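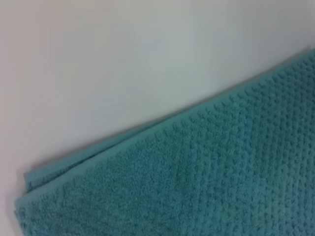 Towel

A towel is a piece of absorbent cloth or paper used for drying or wiping a surface, most often the body, the hands or dishes. Cloth towels are usually made of cotton, linen, bamboo rayon or synthetic microfiber. They draw in moisture by direct contact, and the amount they can hold depends on the fiber, the weave and the finish applied at the mill.

History

Flat linen and cotton cloths were used for drying long before looped fabrics existed. In many regions, a household towel was a narrow strip of plain cloth that also served as a table covering or a head wrap. Looped toweling is commonly traced to the Ottoman Empire, where woven bath cloths had a long association with public baths. Machine production of terry began in England in the nineteenth century and made towels cheap enough for ordinary homes.

Weaves

Terry cloth is woven with two sets of warp threads. One set is held tight and forms the ground of the fabric, while the other is kept slack and pushed up into loops. The loops increase the surface area, so the cloth takes up more water than a flat fabric of the same size. When the loops are sheared on one side, the result is velour, a softer fabric that absorbs less on the cut face.

Waffle weave, also called honeycomb weave, has no pile. Warp and weft threads float over one another to form small raised squares with sunken centers. The cloth is light and dries quickly, though it tends to shrink more than terry in the first few washes.

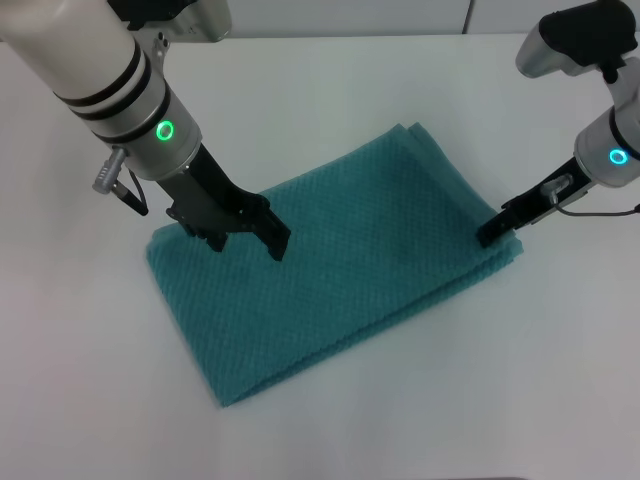 Huckaback is a firmer weave with short floats, used mainly for hand towels and dishcloths. Turkish flat-woven towels, known as peshtemals, are thin and often finished with a knotted fringe.

Types

Bath towels are the standard size for drying the body, and bath sheets are larger. Hand towels and washcloths are sold in matching sets. Beach towels are often made of velour – the smooth side takes printed patterns well. Dish towels are usually linen or flat cotton, which leaves less lint on glass.

Weight

Towel weight is given in grams per square meter. Lightweight towels may fall below 400, and heavy bath towels may exceed 600. Heavier cloth generally feels thicker but needs more time to dry.

Care

New towels may carry a softening finish that repels water, and absorbency often improves after several washes. Fabric softener leaves a coating on the fibers and has the opposite effect. Dark colors are normally washed separately at first. Towels left damp in a pile can develop mildew and a sour smell. 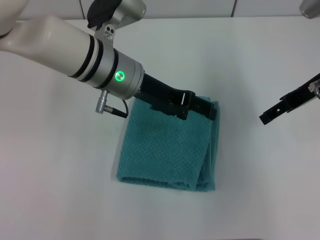 Folding methods vary by household and by the depth of the shelf. A common method is to fold the towel in thirds lengthwise and then in half twice, which hides the side hems. Hotels often roll smaller towels or stack them with the folded edge facing out.

See also

Bathrobe
Linen
Microfiber
Terry cloth
Textile care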